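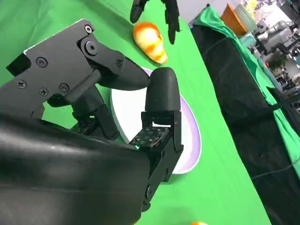 I went to the Wornik open day in Meratley on 25th March and I need help making sense of what I was shown. I work for a bakery that supplies cafes and two hospitals, and my boss wants a page from me on whether robot hands are worth a second look for our packing room. We pack by hand at the moment, 2,000 rolls on a normal day. The demo I spent most time at was a pair of black hands, the Pana model, working with rolls and a plate on a green tablecloth. The fingers have square pads on the inside covered in little raised dots, just under the fingertip, and I was told those are for touch. There's a tiny green light at the bottom of one. I wrote down "touch" and then couldn't think of the next question, so that's as far as my notes go.

What I want to know:

- What does a demo like this tell you, and what does it leave out?
- What should I send them as follow-up questions? They said they answer email within a few days.
- Is there some simple number I should be asking for?

Some background so people don't have to guess. Our rolls come off the cooling racks and go into boxes, 42 to a box for the cafes and fewer for the hospitals, where they're wrapped singly. Most are round. We also do a long one and a seeded one, and the seeded one sheds everywhere. The problem we have is staffing the early shift. We've been short since January and the same few people keep getting asked to come in.

The demo ran for 14 minutes and I watched it through twice. It was in the back half of the building, past the stand where Ziółkowski were showing conveyor parts (I have their brochure too, but that's for another day). You could stand fairly close behind a rope. They took questions at the end, but a school group was in front of me and most of the time went on whether it could play the piano.
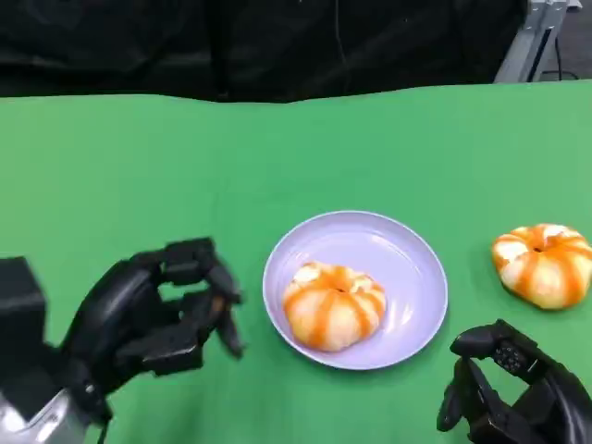
*Both hands at the plate, second run.*

The two rolls in that one are the round striped kind, and there was a longer one out at a different point. They're all firm and shiny. I didn't get to pick one up, so I can't tell you if they were real bread, and it's one of the things I'm asking them.

I'm not an engineer. Please answer as if to somebody who knows a lot about rolls and nothing about robots.

*Tags: automation, food packing, open days, robot hands*

---

## 3 answers

### Accepted answer

I've put machines into food plants for a long time, mostly packing lines, so my answer leans that way.

A table demo tells you the hardware can do the motion. The fingers can close on a thing that size and let go of it again, and the arm can get there. That's worth knowing and it used to be harder than it is now. It tells you very little about the four or five things your boss will care about.

**Who or what is driving.** Ask this first. Sometimes a person is controlling the hands from somewhere else in the room, sometimes the robot is working from its own cameras, and sometimes it's playing back a recorded motion with the objects put in the same spots each time. All of those are legitimate things to show at an open day. They mean very different things for you. You can't always tell by looking. If you get to see it again, ask them to move the plate a few inches before it starts and see what they say.

**How often it fails.** Ask for the number of tries and the number of those that worked, on one kind of object, without anybody resetting it. If they give you a percentage with no number of tries behind it, ask again. I once had a supplier give me a very good percentage and the test behind it was 17 picks.

**Speed.** This is your simple number. Ask for picks per minute averaged over an hour, including recovery from drops. Then compare it with one of your packers. Time a real person on a real shift, somewhere in the middle of it when they've settled down, and use that. In my experience a hand with fingers will be a good deal slower than a person at moving rolls, and slower again than a plain suction or soft gripper on a fixed arm.

**What it picks from.** A roll sitting by itself on flat cloth with clear space all around it is easy to get at. Yours are on racks, probably touching each other. Going into the box is harder still, because the last few have to be pushed into gaps that are only just big enough. Ask if they've ever packed a full layer.

**Softness.** Those touch pads are there to tell the hand when it's made contact and how hard it's pressing. For fresh bread that's useful in principle. Ask what happens when a roll is underbaked or still warm. If they used replica food, ask if they've run it on real food and for how long.

**Cleaning.** Look at your first photo again, the finger standing upright. There are exposed screws and brackets and hinge parts all down the lower links. For a demonstration that's fine. In a packing room, every one of those is somewhere for crumbs and flour to sit, and your seeded roll will find all of them. Ask if there's a glove or sleeve for it, if the pads still read properly through the sleeve, and what you can wash it down with. Ask whether anything touching the product is rated for food contact and get that in writing.

On your actual problem, which I take to be the early shift, I'd get a quote for something dull alongside this. A tray-to-box system with a simple gripper can be bought today from several companies, and you can go and stand next to one that's running in another bakery. It won't wrap single rolls for the hospitals. That part is more interesting for hands, and if I were writing your page I'd say so, because it's fiddly work in small numbers where speed matters less.

For the email, I'd keep it to one screen. Say what you make, how many a day, how it arrives and how it leaves. Offer to send a box of your own rolls and ask for unedited video of the hands working on them for a full hour. What comes back from that will be worth more to you than another visit.

**Comments**

> This is what I needed, thank you. I hadn't thought about cleaning at all, and we have an audit coming. I'll offer to send the rolls. The single wrapping takes two people most of the morning, so I'll put that in as its own section. *(asker)*

> Add "who resets it at 5 am" to the list. If it stops and the only person who can restart it is at the supplier, you still need your early shift.

> Agree with the comment above. Also ask what the training for your own staff looks like and what it costs, it's often left off the first quote.

---

### Second answer

Don't bother. Robot hands are for universities. Get a vacuum gripper.

**Comments**

> Vacuum doesn't hold on seeded tops, or not on any I've tried. You lose the seal. Works OK on smooth rolls if the cups are soft enough.

> Fair enough, I was thinking of burger buns.

---

### Third answer

I was at the same open day, with a different job in mind (we do gift boxes, soaps mainly), so I can fill in a bit.

I asked one of the people at the Pana table about the driving question. The answer I got was that they do both, some of it with an operator and some without, and that the open day was set up so they could switch between them. I didn't find out which one I was watching. I should have asked that straight away and I didn't, so the first answer is right to put it at the top.

I'd also ask about wear. The touch pads take the rubbing every time the hand closes. I asked how long a set lasts and was told it depends on what you're handling, so no number. For soap I wasn't too worried. Crust is rough, and you'd want to know what a replacement costs and if you can fit it yourselves with a screwdriver or have to send the hand back.

Space is the other one. Everybody looks at the hands and forgets the rest. There was equipment in behind the tables, and cables, and you'd need to find a place for whatever part of that comes with the thing. Ask for a floor plan with the guarding drawn on it. If people are going to work next to it, ask what happens when somebody reaches in, and what the rules are for that where you are. Our packing room is narrow and that ended the conversation for us before price came into it.

I didn't get a price, by the way. They said they quote per project. If your boss wants a figure for the page you could ask for a range for one pair of hands with arms, installed, plus a year of support. Mine wouldn't be any use to you even if I had it.

They're doing visits by appointment as well, smaller than the open day, and you can bring your own product to those. There's a form on the back of the leaflet they gave out at the door. I'd do that before paying to ship bread anywhere, if you're close enough to drive. Bring the seeded ones.

**Comments**

> We're just under an hour from Meratley, so I could drive it. I did get the leaflet and never turned it over. Will fill in the form this week. *(asker)*

> Bring more than you think. When we took samples to a supplier they used up the first tray just setting up the camera.

> Noted, two trays of round, one long, one seeded. I'll come back and add what they say about the rolls on the table too. *(asker)*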